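Tres meses con las placas de dedo Stenero: reseña

Soy de las que disfrutan más del mantenimiento que de la demostración, así que cuando Charito Abella me pasó el juego de placas Stenero para la pinza de nuestra celda, ¡me alegró la tarde! Vienen dos placas negras perforadas, las almohadillas y 6 tornillos. El montaje es una delicia: se presenta la placa, se aprieta en cruz y se comprueba que los dedos cierran paralelos — con las antiguas yo peleaba media mañana.

La trabajamos a ras de suelo, sobre moqueta, con bloques y piezas pequeñas. Llevamos 400 ciclos desde el último ajuste y la almohadilla gris oscuro sigue agarrando de maravilla, incluso en caras lisas.

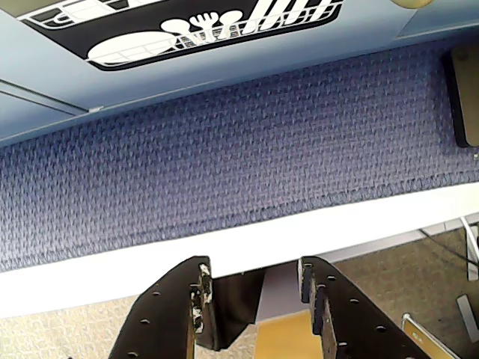
Desgaste y limpieza

El recubrimiento es lo más flojo. En el canto interior superior del dedo izquierdo ya hay desconchones, con manchas blancas y grises donde se fue el negro. A mí no me preocupa (la placa sigue recta), pero Efua Korletey prefiere lijar el borde y retocarlo, y le queda precioso.

Yo paso un paño con alcohol por las almohadillas al acabar y repaso el apriete cada 330 ciclos. ¡La pelusa de la moqueta se mete en todas partes! Los agujeros se limpian con un bastoncillo.

Le pediría a Stenero un par de almohadillas de repuesto en la caja. Por lo demás, encantada — ya he encargado otro juego para mayo.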